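Grumesent Manipulation Data Program
Progress report to Edska, January
Prepared by Oranuch Rungrueang, Zerkon

1. Status against plan

The plan called for 1764 accepted episodes by the end of the second phase. At the close of January the count stands at 1120. The shortfall comes from the two weeks lost to recalibration after the wrist mount was replaced. Episodes recorded before the replacement were rechecked, and 90 were removed for timing drift between the arm log and the video.

2. Collection setup

Work this month moved from single objects to the jar row. Ten plastic jars of mixed height and lid color stand on a low table with a black metal frame, and the cup is placed on the surface to the right of it. The operator drives the arm by teleoperation. Each episode covers one pick and one place, and the jar order is changed between blocks. Failed grasps are kept and labeled as such.

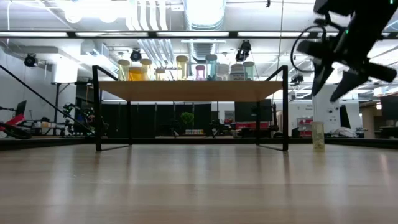
3. Open issues

Translucent jars give poor depth readings under the overhead lights. We are testing a lower exposure setting and will report the effect on grasp labels next month.

Labeling at the Ratanaporn site is one block behind collection. A second reviewer starts in February.

4. Next period

Collect 300 further jar episodes, then freeze the set for the first training run. Remaining episodes will be scheduled after the results are reviewed with Edska. No change to the budget is requested.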